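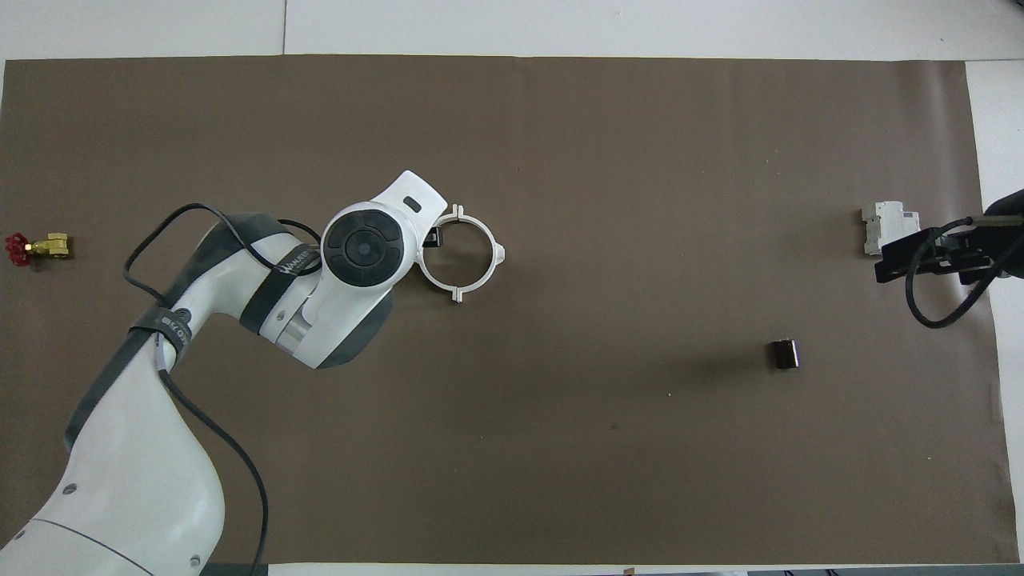 Packing and Dispatch Assistant, part time

Casura Paper Goods
Permanent position, 3 openings
Start date: March

Casura sells notebooks, writing paper, envelopes and wrapping paper to small shops and directly to customers through our website. Our list currently runs to 1,884 items. Everything is stored, packed and shipped from one building, and we need more people to help get orders out the door.

We are hiring three part-time packing and dispatch assistants. You do not need warehouse experience. If you have worked in a shop, a kitchen, a mailroom or anywhere else where you had to keep track of a lot of small things, you will probably pick this up quickly.

About the work

Orders from the website are printed each morning before the shift begins. You take a batch of order slips, collect the items from the shelves, check them against the slip, and bring them to a packing table. Most orders are small: two or three notebooks, a box of envelopes, a few sheets of wrapping paper. Shop orders are larger and are packed by two people working together.

Your regular duties will include:

Picking items from numbered shelves using a paper order slip
Checking item codes, colors and quantities before packing
Wrapping and boxing orders so that corners and edges arrive flat
Rolling large sheets and packing them in tubes
Printing and applying shipping labels
Sorting finished parcels by carrier
Unpacking deliveries from suppliers and putting stock away
Recording damaged items in the stock book
Sweeping up and refilling supplies at the end of the shift

We use a stock program called Kiltix for order slips and labels. It takes a morning to learn and you will have someone next to you while you do it. The stock book is still a real book, and we plan to keep it that way for now.

The work changes with the season. Spring is steady. Late summer is busy with school orders, and from October until the holidays we pack far more wrapping paper than anything else. In our busiest month last year we sent out 3,000 parcels. January is slow and is mostly used for counting stock and repairing shelves.

Hours

The regular schedule is 14 hours a week, split into shifts of three and a half hours. Morning shifts begin at 8:30 a.m. and afternoon shifts at 1:00 p.m. Tell us in your application which you prefer. We try to keep people on the same shift from week to week, and the schedule is posted two weeks ahead.

Extra hours are available from October through December. They are offered to current staff first and you are free to turn them down. There is no night work, and the building is closed on public holidays.

Pay and benefits

Pay is hourly and is the same for all three positions. The rate is given in the application packet, which we send to anyone who asks for it. You will be paid every two weeks by direct deposit. Training hours are paid at the full rate.

Part-time staff earn paid time off from the first shift. You also get a staff discount on everything we sell, and first pick of seconds – notebooks with a crooked cover, envelopes in a color that was printed wrong, and so on. Parking is free and there is a covered rack for bicycles.

What we are looking for

You should be able to read small print on labels and tell similar colors apart, with glasses or other aids if you use them. We carry several blues that are easy to mix up, and sending the wrong one is our most common mistake.

You should be comfortable standing for most of a shift. Stools are available at the packing tables and you can use one whenever you like. Boxes of paper are heavy. We use carts and a pallet jack for the large ones, but you will sometimes need to lift a carton from a cart to a table. If lifting is a problem for you, please apply anyway and tell us. One of the three positions can be arranged with almost no lifting.

You should be able to read and write enough English to follow an order slip and leave a note for the next shift. Several of us also speak Vietnamese or Spanish, and training can be given in either one.

It helps if you have:

Packed fragile or flat goods before
Used a label printer
Worked with the Manov wrapping paper line, or other paper sold in large sheets

None of these are required.

About the team

You would be working with a small group and reporting to Toàn Từ, who runs dispatch. Toàn makes the schedule, trains new people and packs orders on most shifts. The office is upstairs and handles customer questions, so you will not be asked to answer the phone.

Breaks are paid. There is a kitchen with a refrigerator and a microwave, and the Bùi bakery across the street opens early enough for the morning shift.

How to apply

Send us a short letter or email. One page is enough. Please include:

Your name and the best way to reach you
The shift you prefer, and any hours you cannot work
Your last one or two jobs, paid or unpaid
The earliest you could start

A résumé is welcome but you do not have to send one. Please do not send a photo or copies of ID. We will ask for work eligibility documents only after we have made an offer.

You can also pick up a paper form at the front door between 9:00 a.m. and 4:00 p.m. and leave it in the box when it is filled in.

We read applications as they come in and will reply to all of them. If we would like to meet you, we will invite you to visit for an hour. The visit includes a short talk, a walk through the building and a trial order that you pick and pack with one of us. You will be paid for the hour whether or not you are hired. Wear closed shoes.

The positions stay open until they are filled. If this notice is still on our website, at least one of them is available.

Questions about the job can be sent to Toàn Từ at the dispatch desk. Please write "packing job" in the subject line so that it does not end up with the customer mail.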